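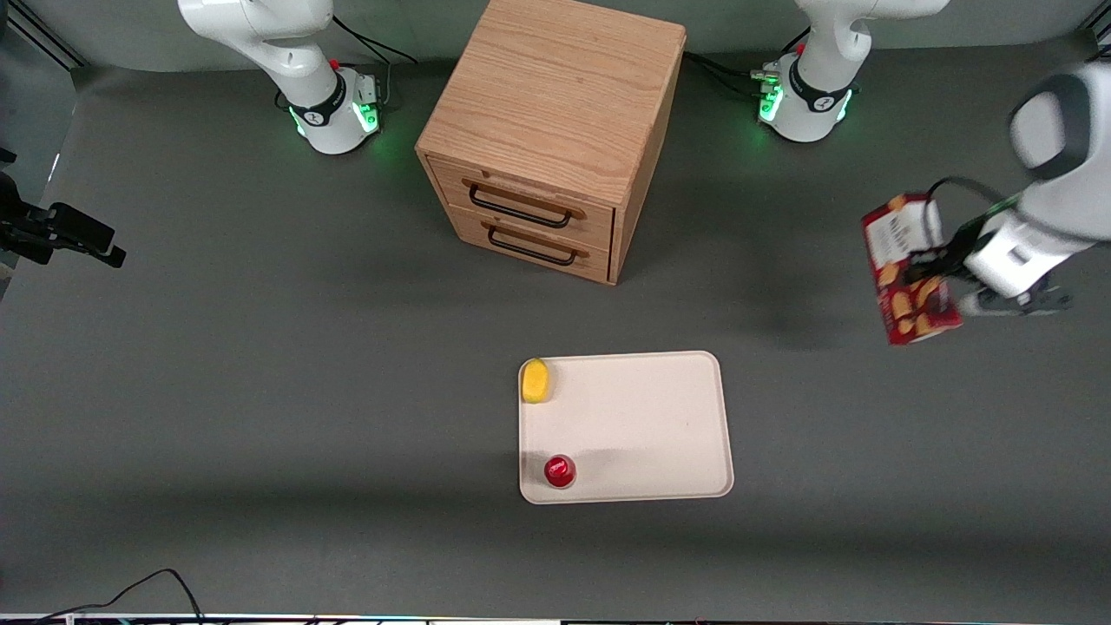
Section 2. Setting up the drawer cabinet and tray

The Korport wooden drawer cabinet comes with a white Brullora tray. The box promises "a tidy desk in minutes." Allow longer than that, and don't expect a cabinet to decide what you should throw out.

1. Clear the tabletop and wipe it with a dry cloth. Grit under the cabinet will scratch a matte surface, whatever the label on the polish says.

2. Set the cabinet down where every drawer can open all the way. Try each one empty before you fill anything.

3. Place the tray beside the cabinet, leaving room to get a hand between them. Some people like the tray on top. We tried it and went back – things slide off.

4. Sort your small items in the tray first. Put away only what you have used in the past 2 months. The rest can wait in a bag by the door.

5. Load the drawers with heavy items low down.

Note: The catalog lists 1,459 "possible layouts." We have not found a use for more than 2 of them.

Note: Drawer liners are sold separately. A sheet of plain paper cut to size does the same job as far as we can tell.

CAUTION: Do not lift the cabinet with the drawers loaded. They have no locks and will slide out.

CAUTION: Keep wet cups off the wood. The finish is described as water resistant, a phrase we would not lean on.

For spare drawer pulls, see Section 4.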